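Keep the Box, Keep the Shop

By Maxine Costigan
Sat 18 April

When I moved to this country I was 28 and I owned one suitcase and a sewing machine. The machine travelled in its own carton, and I did not throw the carton away for 13 years. My husband laughed at it every time we changed flats. Then one July the motor began to smell of burning, and I put the machine back in its carton and carried it on the bus to Grimshaw, where there was still a man who repaired such things. He charged me less than a new one would have cost in those days, and it sews today.

I tell this story because the shop in Grimshaw has closed, and the one in Punden before it. In our town there remains one bench, at the back of Hurska, which is mostly a hardware store. The owner has said he will give up the bench when his lease ends. I think the council should help him to keep it, and I want to explain why, although I know that many readers will say that a council has better things to pay for.

The first argument against me is a fair one. New things are cheap, and a person who works all day does not have the time to look for a belt or a switch. I have made this choice myself. Last winter our kettle stopped and I bought another one on the same afternoon. I did not feel proud, but I wanted tea.

But cheap for whom? The price on the shelf does not include the truck which comes for our bins, or the land where the truck goes. We pay for these in our rates, all of us, also the neighbour who has used the same toaster for 17 years. It seems strange to me that she must pay for my kettle and that this is called the free market, while 500 dollars for a repair bench is called a subsidy.

The second argument is that modern goods cannot be repaired anyway. This is partly true, and it makes me angry. I have seen a lamp which was glued shut. In the village where I grew up, a maker who glued a lamp shut would have been asked about it in front of other people.

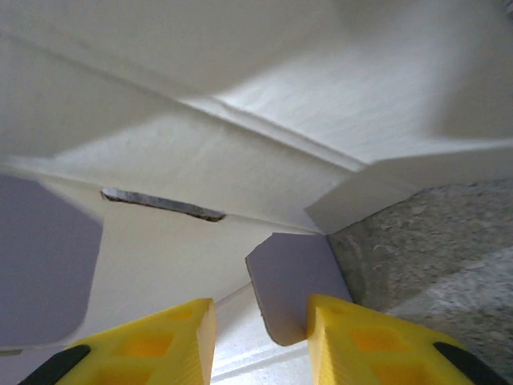
Still, many things can be opened, if somebody knows how. This knowledge is what we will lose first. My father learned from his uncle to mend pumps, and no book was used. If the man at Hurska goes home and has taught no one, then we may later have all the money we like for repair and there will be no hands to do it.

So my proposal is small. Let the council pay part of the rent for the bench, and let the owner take in return one young person two afternoons a week. The high school already sends students to the bakery and to the garage at Nododness, and I am told both sides are content with it. A repair bench is not so different.

I do not ask that people feel guilty at the rubbish bin. Guilt is tiring and it has not changed my own habits very much, as the kettle shows. What changed them was that a shop existed, on a bus line, with a light on in the window and a fair price. If it is there, people will use it. I would be sorry to learn the opposite after it has gone.

The council takes written comments on the spring budget until the end of the month. Mine is already in the letter box, and it has fewer spelling mistakes than usual, thanks to my daughter.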